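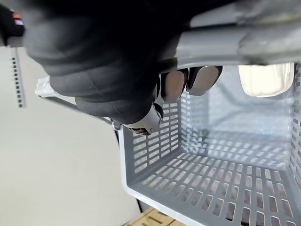
Hand over the basket, wrist camera

Rianne Baert wrote:
> Is the shopping task still on for Saturday? Bart said the right
> hand was giving trouble on the handle. Also, how many episodes do
> we have now, and do the new people need accounts on Lysenko
> before they come?

Yes, still on. We start at 3 in the Trollwood room, same as last week.

The trouble was in the grip preset. Bart Peeters closed the fingers a bit more in the Fakia config and I merged it last night. Please pull before you run anything – the old preset is still on the laptop with the cracked lid.

We have 3,330 episodes, of which 330 still need labels. Left arm picks, right arm holds the basket, as before.

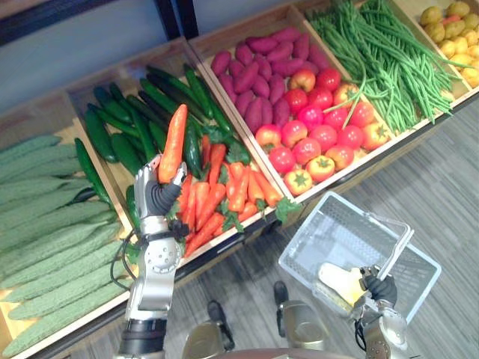

For labels, write the name of the vegetable and the bin you took it from, counting from the left. Carrots share a bin with the cucumbers, so "bin 2" alone will not do. Three people have been writing "squash" for the bitter melons. Please use "bitter melon" – the Revuvow script throws out any word it does not know.

New people do need accounts. Send me their names by noon the day before and I will add them. Bart has the key to the room.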